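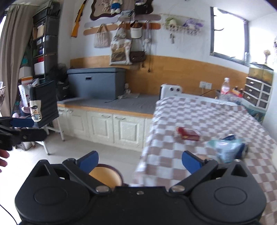

Section 4. Fitting the Fingers and First Handling

Do this section after the body is closed up and the cable has been routed (Section 3). The steps are the same for the left-hand and right-hand units of the Kavari. If you are building a pair, finish one completely before you open the second bag of screws. The small parts look alike and are not all interchangeable.

Parts for one unit

Body, assembled
Finger arms, black, left and right
Finger pads, dark blue, one pair
Pivot pins, silver, two
Center screw, silver, smaller than the pivot pins
Joint pins, small, one bag
Thread locker (not supplied)

Tools: the 4 mm hex key from the kit, a small flat screwdriver, a soft cloth.

CAUTION: Unplug the unit before you put your fingers between the arms. The drive can close without warning if the trigger board resets.

4.1 Fitting the arms

1. Set the body on the bench with the two engraved ovals facing up.
2. Move the linkage by hand until it stops in the fully open position. It should move smoothly the whole way. If it catches, go back to step 3.8 and check that the cable isn't pinched under the ribbed cover.
3. Seat the inner end of the left arm over its post. The arm angles outward from the center and then turns up.
4. Put one drop of thread locker on the pivot pin and turn it in with the hex key until it touches. Do not tighten it yet.
5. Repeat for the right arm.
6. Tighten both pins a quarter turn at a time, going back and forth between them. Stop when the side play is gone. An arm that won't drop under its own weight is too tight.
7. Fit the center screw last.

Note: Early kits from Fliltport were packed with pivot pins that have a brushed head. Later ones are polished. Length and thread are the same, and you can mix them on one unit.

4.2 Fitting the pads

1. Wipe the ends of the arms with a dry cloth.
2. Slide a pad onto each arm so that the gripping faces point at each other across the gap.
3. Push in the joint pins. They go in flush – if one stands proud, take it out and turn it end for end.
4. Close the fingers by hand. The pads should meet along their full length. A gap of up to 5 mm at the tips can be taken out with the adjuster under the left side cover. With a larger gap, one of the arms is probably on the wrong post.

Do not glue the pads. They wear and will have to come off again. Amanuel Abdella printed the replacement set we keep in the workshop drawer, and the files are in the parts folder under "pads_v6". Print them with the gripping face up.

4.3 Power and zero

1. Plug in the cable and wait for the green light to come on.
2. Open the fingers fully and hold them there.
3. Press and release the zero button. The light blinks, then stays on.
4. Close the fingers until the pads touch, and press the button again.
5. Open and close a few times. The reading on the Clikov screen should come back to zero each time, within 6 counts.

If the reading drifts, loosen the center screw half a turn and repeat from step 2. If it jumps, check the connector.

A finished unit with cable should weigh 1,240 g. If yours is well under that, look in the box for the steel insert, which is easy to leave behind in its foam.

4.4 First handling

Use a table you can walk along without turning sideways. A tablecloth does no harm as long as it lies flat where you are working. Put out a few light packages of different kinds: a stiff box, a soft pouch, something in slippery wrapping, a thin plastic bag. Leave glass and anything full of liquid for later.

1. Hold the unit level, with the fingers pointing at the table.
2. Come in slowly from above or from the front and stop with the package between the pads.
3. Squeeze until the package is held, then lift it a hand's width and set it back down.
4. Work through all the packages, then go around again from the other side of the table.

Thin bags are the hardest. Take them at a fold or at the sealed end. Shewit Woldegiorgis gets better results by opening the fingers only partway before moving in, and the method is worth trying if bags keep sliding out.

Keep your free hand behind the body at all times. Watch the cable when you step back.

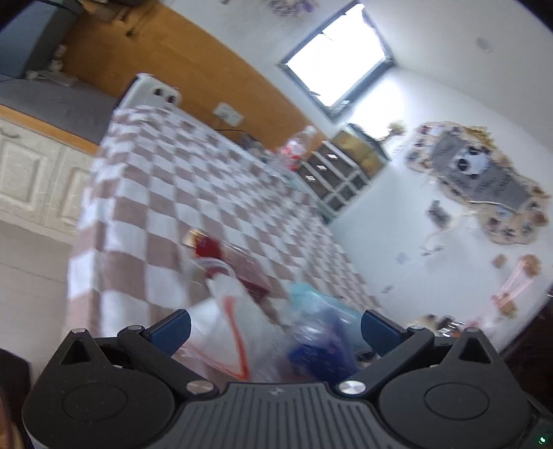 4.5 After the first session

1. Unplug the unit and let it rest for a few minutes.
2. Check both pivot pins. They often settle a little on the first run. Retighten by no more than an eighth of a turn.
3. Press on each joint pin with the flat of the screwdriver. Push back any that have moved.
4. Wipe the pads with a damp cloth. No solvents.
5. Write the zero reading on the build sheet, next to the unit letter.

Hang the unit by its rear loop or lay it on its back. Do not stand it on its fingers.

Spare arms and pins are ordered through Desta Lemma. Give the unit letter and say left or right as seen from behind the unit, with the fingers pointing away from you.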